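Workshop notebook, Pralutville bench
January 12, 2026

Back at it after the break, and it was lovely to find the prototype reels exactly where I'd left them in the build, if a bit slower to start up than I remembered. I'm going to write this one up at length, partly for whoever picks up the maths sheet next and partly for my own sake, as I spent the first hour today trying to work out what I'd meant by "fix the thing with the lighthouse" in my last entry. (The thing with the lighthouse was the scatter symbol landing twice on the one reel. More on that further down.)

Where we are: Merberg is still a five-reel game, harbour theme, foggy little fishing town, fixed lines, play money only in this build. The art is in very good shape and I keep catching myself just watching the water move behind the reels. Flidudeo want something they can put in front of their own people, and before that happens I'd like the base game to feel less stingy between bonuses. Everyone who has sat down with it says the same, in one way or another: the free spins are great fun and the walk to get there is a long one.

Base game feel

Ran the simulator overnight on the old reel strips and again this morning on the new ones. The bonus used to turn up on average once every 216 spins, and that was what we'd aimed for on paper, so nothing was broken as such. It just felt like a long time to look at herring. I've moved two of the lighthouse symbols on reel three further apart and taken a low-paying rope symbol off reel one, and the near misses now come in a more natural spread. Before, you'd get a clump of them and then nothing at all for ages, and people would start clicking the settings menu out of boredom.

I did not touch the top prize. Tempting, but the overall return is sitting where we want it and I'd rather (note to self, in capitals if necessary) change ONE thing at a time this month. Last time I changed the strips and the paytable on the same afternoon, and it took ages to untangle which one had made the anchor symbol pay like a broken tap.

The lighthouse thing

Right. The scatter could land twice on reel five if the strip wrapped around at just the wrong stop, and the counter then took both of them as valid. That gave a bonus with only two reels involved, very generous of us, but not in the rules screen. The cause was a short gap between the last lighthouse on the strip and the first one. I'd checked every gap by eye except the one that goes over the join. Fixed by adding padding at the end of the strip, and I've put a check in the loader so it complains loudly if any two scatters sit closer than the window is tall. It complained straight away about the free spins strips too, bless it, so those are fixed as well.

Sound

The Eide build of the audio has come through and it's a real step up! The reel stops have a soft wooden knock to them now, with a bell under the third one when two scatters are already showing. My only grumble is the fog horn. It plays on every win over 13 times the stake, and at that level it comes around often enough in free spins that it starts talking over itself. Two ways to go: raise the threshold to 45 times the stake, or keep it low and stop a second horn from starting while the first is still going. I've tried the second one for now. It keeps the horn as a treat without making you wait all evening for it, but have a listen on proper speakers before you agree with me, as my headphones flatter everything.

Paper and pens

Still doing the reel strips by hand first, before they go anywhere near the spreadsheet. I know, I know. But I catch more with a column of scribbled symbols down the side of a page than I ever do scrolling, and colouring in the scatters would have shown me the wrap-around problem weeks ago if I'd bothered. 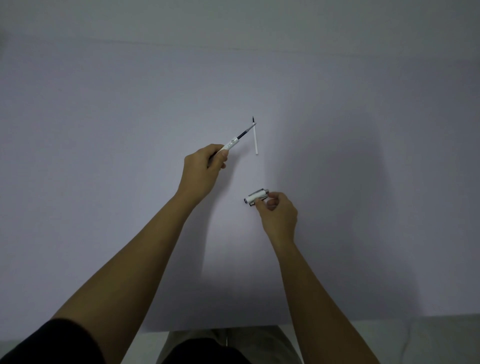 Pen in parts, white barrel in the left hand.

Left over for next time

Rules screen still says the wild appears on all reels. It doesn't, it's two, three and four only. Text needs changing in both languages.

Turbo mode skips the bell entirely. Might be fine? I miss it, though.

The autoplay stop on bonus works, but it drops you back with the panel open over the bottom row of symbols, so you can't see what you've won until you close it. Small job, annoying to look at.

Rerun the simulator on the padded strips before trusting any of the figures further up this page. Padding makes the strip longer, so the bonus will have drifted out a touch and I may need to sneak another lighthouse in on reel three to bring it back. Overnight run is queued and the results will go in the usual folder.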